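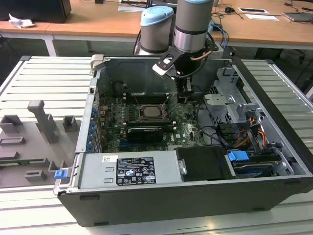

Illdale Computer Reuse: how our first half year is going

Posted in September by the Illdale project team
2 min read

Thank you to the Dufour fund for backing us! We knew there were old machines sitting in lofts and office cupboards all over Illdale, but we had no idea how keen people would be to pass them on. The first drop-off morning filled the hall lobby by ten, and we had to borrow a second trolley from the library.

Where we are now

So far 50 computers have gone out to homes in the valley, mostly to families with children at the secondary school and to older residents who wanted to keep in touch with relatives. We also set up a homework corner at the Ondine centre, open after school until six, and it has become the busiest room in the building (the biscuits help).

The drop-in sessions have been a joy. People come with one question about email and stay to learn how to book a doctor's appointment or find an old school friend. We've now printed more than 1000 copies of the large-type guide to getting online, and the surgery has asked for its own stack.

What has been harder

Home internet is still the sticking point. A computer is only so much use at the top end of the dale, where the signal drops out whenever the weather turns. We are lending out two mobile hotspots and the waiting list is long. Laptop chargers are a headache too - plenty of laptops come in without one, and buying them has eaten into the parts budget faster than we planned.

Spending

We are within budget overall. Printing came in under, chargers and storage came in over. Prenetti gave us a good price on shelving, and what we saved there went on headphones for the homework corner.

Next

Evening sessions start after half term, with a crèche if we can find the room. We'd also love to move some of the chargers overspend into hotspots, and will send a separate note asking for your agreement. Do come and visit before then, the kettle is always on!

2 comments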